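Kundau Equipment Reuse Project
Progress report to the Dekker Fund
Reporting period ending December 2018
Sites: Tirville (intake and bench work), Suludport (storage and distribution)

1. Purpose of this report

The report covers work on donated desktop computers under the current grant. It sets out the number of units received, the state of bench work at Tirville, the condition of parts, spending against the parts line, and the work planned for the next period. Laptops and monitors are handled under a separate agreement and are left out.

2. Intake

The Tirville site received 299 desktop units during the period. All were logged on arrival with a unit number, the maker's service label where one was present, and the name of the donating office. Units without a readable label were given a local number only.

Storage drives were removed at intake and passed to the wiping station before any other work was done. No unit goes to the bench with a donor's drive in it. This rule was adopted after the last site review and has been followed without exception since.

Of the units received, 95 were set aside for full bench inspection. These are units that failed to start, restarted without warning, or showed no picture on a known good monitor. The remainder passed the short power test and moved directly to cleaning.

3. Bench inspection

Inspection follows a fixed order. The side cover comes off and the inside is checked for dust, loose fasteners and damaged cable ends. The power supply is tested under load with the main board unplugged. If the supply passes, the board is examined by eye, with most attention given to the capacitors and to the area near the processor socket. Memory is then tested one module at a time.

Capacitors are checked for raised or split tops and for residue at the base. A board with any of these faults is marked for parts and is not repaired. Board-level soldering was considered in the original proposal and dropped on cost grounds. Removing the supply gives better access to the lower part of the board in the smaller cases, and the bench sheet now lists this as a separate step.
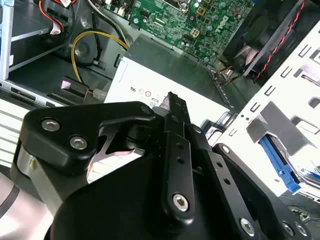 Prepared by the Bench Section, Kundau Equipment Reuse Project, Tirville

The Dell logo on the green motherboard is the kind of marking used to sort boards in the parts store. Boards are shelved by maker first and by processor socket second. Where a board carries no maker's name, the part number is copied to a tag and the board is held on a separate shelf until it can be matched.

Power supplies are sorted by connector set and by physical size. The four-pin processor power connector is checked against the board before a replacement supply is issued. In the previous period, supplies were issued by wattage alone, and several came back to the store because the leads were too short or the plugs did not match. The revised check has removed most of these returns.

4. Findings

Power supply faults were the largest group, followed by failed memory modules. Board faults were less common than the proposal assumed. The practical effect is that more units can be returned to service with a simple swap, but the demand for working supplies is higher than planned.

Dust was a factor in many of the restart faults. Units from workshops and warehouses needed the heat sink and fan removed for cleaning, with new thermal paste applied on refitting. Bench time for these units is longer than the time allowed in the schedule.

5. Spending

Spending on the parts line is within budget. Purchases were limited to thermal paste, clock batteries, case screws and replacement fans. No new power supplies were bought in the period; all replacements came from stripped units. The parts store at Tirville will not support this for another full period at the present rate of use, and a request to move funds from the transport line is attached separately.

Transport to Suludport cost less than planned. Loads were combined, and 4 trips were made in place of the monthly schedule in the proposal.

6. Open items

Shelving at Suludport is still incomplete. Finished units are stored on pallets, which makes it slow to pull a single unit for an order.

The bench sheet and the intake log use different unit number formats. Entries are matched by hand. A common format has been drafted and will be tested on the next intake.

Anti-static mats on 3 benches are worn and should be replaced before the next inspection cycle. The cost is small and falls under the parts line.

7. Next period

Inspection of the units still held for bench work will continue in order of arrival. The parts store will be counted in full and the result sent to the Fund with the next report. Cleaning time will be recorded by donor type so that the schedule can be corrected.

Attachments: spending table; transfer request, transport line to parts line; draft unit number format.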